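Surberg Home Textiles
Product Range and Quality Meeting
Minutes

Date: 14/03/2023
Present: Buying, Quality, Warehouse, Web Content, Customer Service, Finance (part)
Apologies: Photography
Chair: Head of Buying
Minutes: Web Content

1. Minutes of the previous meeting

The minutes were agreed with one correction. Under item 4, the shrinkage limit for washed linen table runners should read 5 per cent in length, and no limit was set for width. Web Content to correct the stored copy.

2. Matters arising

2.1 Wash labels on the Halonen throws. The supplier has confirmed that the new labels carry the correct symbol for line drying. Existing stock will be sold with the old label and a printed slip inside the band. Closed.

2.2 Colour names. The list of approved colour names has been sent to all departments. Customer Service asked whether "stone" and "pebble" could be merged, as customers order one expecting the other. Buying replied that the two yarns are dyed to different references and must stay separate. The names may be changed at the next full revision of the list. Carried forward.

2.3 Sample cupboard key. Found.

3. Flarnier wool throws

3.1 Quality presented the results on the second pre-production sample of the Flarnier throw. Fabric weight was measured at 400 grams per square metre, which meets the specification. The first sample was under weight and had been rejected.

3.2 The fringe was tested by hand pull and by one wash at the wool setting. Knots at the corners loosened on two of the samples washed. The supplier proposes a double knot at each corner only. Quality would prefer a double knot along both ends, but accepts that this shortens the finished fringe. It was agreed to ask for a costed sample of each version.

3.3 Colour fastness to rubbing was acceptable dry. The wet result on the dark green was marginal. Quality will repeat the test on cloth from the bulk dye lot. No order is to be confirmed for dark green until the repeat result is in. The other colours may go ahead.

3.4 Buying confirmed a first order of 1000 throws across all colours. If dark green is delayed, its share is not to be moved to other colours without a further decision.

3.5 Customer Service asked for a plain statement on whether the throw can be tumble dried. It cannot. Web Content will put this in the care section and also in the first lines of the product text.

4. Cushion covers, Nisisari range

4.1 Returns. Customer Service reported that the most frequent reason given for returning a Nisisari cover is size. Customers measure the inner pad across its full width, seam to seam, and then order a cover of the same size. The filled cushion looks slack. Current advice on the site is to choose a pad one size up, but the advice sits on a separate page and few customers open it.

4.2 It was agreed that the sizing advice will be moved to the product page, directly under the dimensions. Wording to be short. Customer Service to check the draft before it goes live.

4.3 Zips. Warehouse has found covers in which the zip pull catches on the inner seam. The fault is confined to one delivery. A total of 724 covers from that delivery have been set aside for checking. Covers that run freely will be returned to stock. Faulty covers will be claimed against the supplier, subject to their terms.

4.4 Finance asked whether the delivery had been paid for. Buying confirmed that the invoice is on hold and will stay on hold until the check is complete.

4.5 The embroidered version remains out of range. A proposal to bring it back for October was discussed. Buying considers the sewing cost too high for the retail price. Web Content noted that the old page still receives visits from search. It was agreed to redirect the page to the plain covers and to review demand at the range meeting.

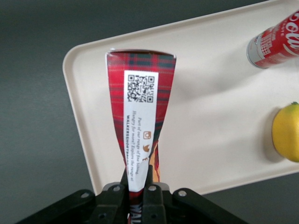
Red tartan package held in a black gripper.

5. Packaging and storage

5.1 Warehouse reported that the present paper bands tear when throws are stacked more than five high. A heavier band has been tried on one shelf and held up better. The cost per band is higher, but fewer units need to be banded again before dispatch. Finance to compare the two costs over a full quarter.

5.2 Cushion covers will continue to be sent flat in a sealed bag. A request from Buying to fold them around card was not supported. The fold leaves a crease across the front panel which does not come out without ironing.

5.3 Barcode labels are to be placed on the back of the pack, lower right. Some suppliers are placing them across the opening, and the label is lost when the pack is opened for inspection. The supplier guide will be amended.

5.4 Wool items are to be kept off the bottom racks. Moth traps are in place in both storage rooms and will be checked monthly. The record sheet is to be kept by the door.

6. Product pages

6.1 Dimensions. Pages at present use a mix of inches and centimetres, sometimes both on the same line and in a different order. It was agreed that centimetres come first, width before length, with inches in brackets where space allows. Existing pages will be changed range by range, starting with throws.

6.2 Fibre content. The wording on the page must match the sewn label exactly. Quality found several pages describing a cotton and linen blend as linen. These are to be corrected first and the remaining pages checked afterwards.

6.3 Descriptions. Customer Service asked that claims such as "will suit any room" be dropped, as they give the customer no information and take up the first line. Buying disagreed in part and would like to keep one general sentence per page. A compromise was reached: material, size and closure first, then the general sentence.

6.4 Handmade goods. The note on small variations in print and weave is to be kept on all block-printed and hand-loomed items. It must not be used to cover faults such as holes, missed areas of print or uneven hems.

7. Curtain tiebacks

A short discussion. Two suppliers have sent samples. One rope tieback shed fibres on to light cloth and was ruled out. The second is satisfactory in finish but is offered only in a fixed length, which is too short for lined curtains. Buying will ask for a longer version before any price is discussed.

8. Any other business

8.1 The steam iron in the quality room is leaving marks and should not be used on samples until it has been descaled.

8.2 Warehouse asked that requests for photography samples be made in writing, with the product code and the colour. Agreed.

8.3 The swatch books sent to trade customers are out of date. Two discontinued velvets are still included. New pages will be printed and sent out for insertion, with a note asking customers to remove the old ones.

9. Actions

Buying: request costed samples of both fringe versions; hold dark green; ask for longer tieback; keep the Nisisari invoice on hold.
Quality: repeat wet rubbing test on bulk cloth; send Web Content the list of pages with wrong fibre content; arrange descaling of the iron.
Warehouse: complete zip check and report numbers passed and failed; start moth trap record.
Web Content: correct previous minutes; add drying advice to the Flarnier page; draft sizing advice; redirect embroidered cover page; amend supplier guide with Buying.
Customer Service: check sizing draft; log returns by reason in the new format.
Finance: compare band costs.

10. Next meeting

To be arranged once the bulk dye lot result is available. Items for the agenda to go to Web Content.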